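Jarside Repair Evenings: where we are with your grant
Apr 23, 2024

Hi Hamish,

You asked for a plain update instead of the long form, so I'm taking you at your word! If the Pasichnyk Fund still wants the form in June I'll copy most of this across.

We've now run 14 of the 16 evenings you paid for. The two we missed were both down to the heating at Plavel Hall, and I've moved them to the end of the run so you still get the full set. Turnout was thin to begin with (I'd put the flyers in the wrong library, which I'm still a bit sore about) but since the piece in the Wurow newsletter we've had people waiting at the door before I've found my keys.

Lamps and toasters are the bulk of what comes in. I had budgeted for sewing jobs to be the big draw, and they're steady, but it's mostly small electrical stuff, so I've shifted $300 from the fabric line to fuses, cord, plugs and a second tester. I hope that's fine. Your letter said moves of that size didn't need sign-off, but tell me if I read it wrong and I'll put it back.
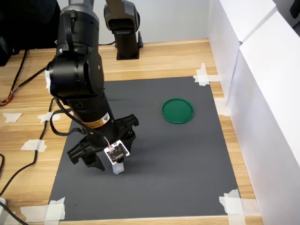
The other thing eating my time is the sign-in sheet. Your team wanted to know what each person brought and whether it went home fixed, and folks are happy to tell us the first part and then wander off before we get to the second. So the fix rate I can give you is a bit soft. We've logged about 50 items with a clear yes or no, and most of those are yes, but there are plenty more with a blank box. I've started handing the slip back with the item at the end of the night and asking for it at the coffee table on the way out, and that's working much better.

Money is okay. Hall rent is paid through to the last evening. Insurance came in higher than the quote, and I covered the difference out of the donations jar, so there's no ask there. Receipts are in the shared folder, apart from the one for the extension cords, which I'm chasing.

What I'd like from you, when you get a minute: a yes or no on whether we can keep the tool chest after the grant ends. The agreement says equipment goes back "or as agreed," and I'd love to agree! The library has offered us a closet with a lock, and I need to let them know before somebody else fills it with folding chairs.

Still to do: the two make-up evenings, the kids' bike night (waiting on a pump and a work stand), and a short survey I keep rewriting. I'll send the survey over before it goes out so you can add your questions. Call me if anything looks odd in the receipts. Mornings are best.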